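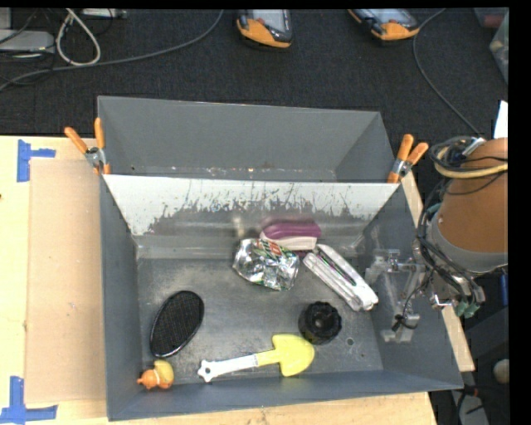 Hortensia Durán had told me to skip the gift shop and go straight to the back of the building, where they still do the pressing by hand, and she was right. I got to Lusico a little after ten in the morning, along with what felt like half of Rernia, and the line for the shop already went out the door. The line for the press room was me and a couple with a stroller.

So, the Palma paper mill open day! It happens in October, it costs 5 dollars, and you get a paper bag with a pencil and a map I never managed to fold back up. The mill is 115 years old and sits right on the river, and you hear the water the whole time you're in there, even over the guide.

The best part was the vat room. You dip a mold into the pulp, lift it, give it a little shake side to side, and let it drain. My first sheet had a hole in it. My second was thick at one end like a doorstop - the guide was very kind and said people use those for lampshades. They go home with you between two pieces of felt, and mine is still drying on top of the fridge.

Upstairs is the sample room, with 838 papers in flat drawers you're allowed to open. I lost an hour there. There's a blue one called Pimon, made with old work shirts, and I'd have bought a stack if they still made it.

Lunch was bean soup from a tent in the yard, very salty, good bread. Parking is across the bridge, and the walk back is all uphill. The last tour goes at 2 and it fills up, so put your name down when you come in.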